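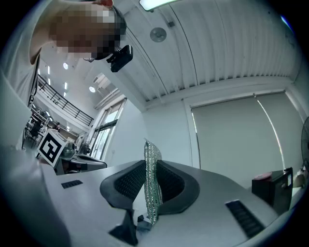 Seasonal Goods Sorting and Repacking – Progress Report

Prepared by: Waqas Bajwa
Submitted to: Clerusau Small Projects Fund
Date: Jul 5, 2018

1. Scope of this report

The grant covers the sorting, checking and repacking of the decoration stock held at the Wultero store. The stock came to us in mixed cartons after the Costeck shop closed. It consists mainly of foil and tinsel pieces, ribbon, paper garlands and hanging ornaments. Work on the lighting stock has not started and is not reported here.

2. Work completed

To date 320 cartons have been opened and their contents entered in the stock list. Foil and tinsel items were taken first. They crush easily, shed under handling and take up more shelf space than their weight suggests.

Each piece is picked up singly, turned under the ceiling light and placed in one of two grades. Grade A goes back into stock. Grade B has bare patches, a split core or a bent end that will not straighten, and is set aside for craft packs. Silver-green pieces are kept apart from plain silver and plain green – the old Costeck labels used one code for all three, and most of the errors in the original list trace back to it.

3. Materials and storage

Narrow upright pieces are now stored standing in divided boxes. Laid flat, they had been flattening along one side. The dividers were supplied by Rajput and fit the existing shelving without trimming. A further order of 3,000 paper sleeves has been placed for the ribbon and garland stock.

Loose tinsel strands on the sorting tables remain a nuisance. Tables are wiped down between cartons, which adds time to each batch but has reduced the number of strands found in finished boxes.

4. Delays

Sorting stopped for nine days while the shelving in the rear bay was refixed to the wall. The lost time has been partly recovered. No change to the end date is requested.

5. Next period

Ribbon and garlands will be sorted next, followed by the hanging ornaments. Packed stock is due to leave the store in November. The revised stock list, with separate codes for the foil colors, will be sent with the next claim.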